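Braided Sweet Rolls: Shape and Crust Gallery

Posted by Lachlan Chisholm, 2/13/22
Filed under: Enriched Doughs > Small Braids > Gallery

The notes on this page cover the crust and form of small oblong braids made from the Kartha dough. The formula has not changed since September: bread flour, whole milk, egg, butter, sugar, salt, instant yeast. Each roll is scaled at 34 grams per strand, three strands to a roll, and baked on the middle rack at 400 degrees F. The egg wash is whole egg beaten with a spoonful of milk and brushed on 2 times, once after shaping and once right before the tray goes in.

Color on a braid is never even. The high parts of each strand face the heat directly and carry the most wash, so they darken first. The valleys and the underside stay paler. A roll with some contrast between the two is normal for this dough and needs no more oven time. 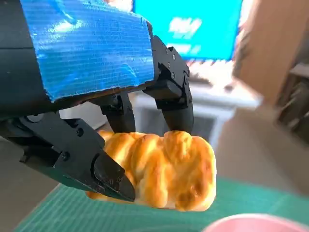 Should the pale areas along the bottom edge be baked darker?
Leave them light if the ridges have already reached amber; the crumb is set by then, and more time only dries the ends.

The roll is golden brown with a glossy, puffy surface. Deep amber and caramel on the raised ridges, pale cream low down and at the outer edges. The right end closes in a rounded, lighter lobe.

Notes on ends: pinch the three strands together, roll the pinch under the braid, and set the roll down on it. A pinch left exposed tends to open during proofing. Tucked ends bake lighter than the middle and are also the first part to go stale -- wrap the rolls as soon as they reach room temperature.

Notes on tension: braid loosely from the center out. Tight braiding tears the skin between strands, and the tears show as dull, rough patches where the wash soaks in. The Mundine version of this roll uses a stiffer dough and will take more tension, but the folds come out flatter.

Batch size for the full tray is 490 grams of flour. Half batches work without other changes.

Comments

wolomell_baker: Do you strain the egg wash? Mine leaves small white streaks in the folds.

Lachlan Chisholm: Yes, through a fine sieve. Wipe any pools out of the folds with a dry brush before baking.

Pans and Proof: Tried 375 and got the same color with a drier crumb. Going back to 400.

dmr: Does the dough hold overnight in the refrigerator?

Lachlan Chisholm: It does, before shaping. I have not had good results with shaped rolls -- the strands lose definition.

Contact | Copyright Clomel Baking Notes | Back to top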